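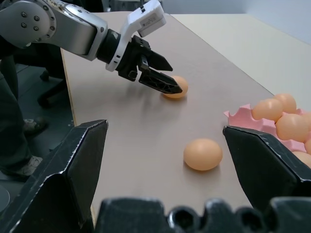
Parallel gripper closes fine on foam blocks, inconsistent on eggs. Force limit or finger geometry?

Posted by ymarulanda in Grippers and End Effectors
17 Aug 2021

We have a two-arm cell set up to load eggs into a molded carton. Both arms carry a black parallel gripper with angular fingers. One of the left arm's fingers is slotted along its length. One arm picks from the table, the other is supposed to take over when the egg is out of reach for the first. Each arm has a wrist camera looking down between the fingers.

The problem is the pick, not the placement. With the force limit at 8 N the egg rolls out toward the fingertips before the controller reports contact. At 43 N (the next setting I tried, which I know is a large jump) the shell cracks on every attempt. Foam test blocks of the same width pick without trouble at either setting.

Things already checked:
Finger parallelism, measured open and closed on both arms.
Wrist camera calibration. The grasp center is within 2 mm of the egg's center in the image.
Closing speed, reduced to the lowest value the controller accepts.

The controller is a Mododbridge. I have a quote for a set of Flodano soft fingertips and I would like to know whether they are worth buying before I change anything else. The eggs lie on their sides on a bare laminate tabletop.

Yaneth Marulanda

tilt_and_yaw

Soft tips will help, but first look at where along the finger you are making contact. If you grasp near the end of an angular finger, the contact faces may not be vertical at that height. An egg on its side touches each finger at one small spot. If that spot is above the widest point of the egg, closing pushes the egg down into the table. If it is below, the egg lifts and rolls. A foam block has flat sides and does not care.

Lower the grasp height in 2 mm steps and log the result for each. Do this with the long axis of the egg perpendicular to the closing direction and then repeat with it parallel. I would expect the first orientation to be far more repeatable, as you are closing on the round cross section.

Also, your contact detection is probably based on motor current. At low force settings the friction in the gripper's own drive can be a large part of the reading, so the controller sees contact late. Compare the current trace of an empty close with one on an egg. If you can't tell them apart until the egg has already moved, stop relying on force and close to a position instead. Measure the egg from the wrist camera, subtract a small amount for squeeze, and send that as the target width. That only works with compliant tips, so yes, buy them, but as the last step.

Greltaritz_user

just use suction

old_yupanqui_hand

I ran a comparison like this last November on a Yupanqui arm, hard fingers against silicone pads, same eggs, same controller settings. Hard fingers had a usable force window so narrow that a warm gripper and a cold gripper needed different limits. With pads 6 mm thick the window was wide enough that I stopped adjusting it. I never tried the Flodano tips, so I can't say how they compare with plain pads.

Two notes on the setup. Smooth laminate lets the egg start rolling as soon as one finger touches before the other. A thin rubber mat under the pick area reduced that for me. The mat raises the egg, so redo the grasp height after you put it down. And check the finger faces. Scuffs from touching the table are harmless on a block, but a raised burr on the gripping side will start a crack at a force the shell would otherwise take.

Suction works on clean, dry shells with a bellows cup. It leaves you with a different problem at the carton if you need to change the egg's orientation before release.

ymarulanda

Grasp height was too high on both arms. Lowering it stopped the rolling in the perpendicular orientation. Parallel is still poor. I have ordered the tips and will post the current traces once they are mounted.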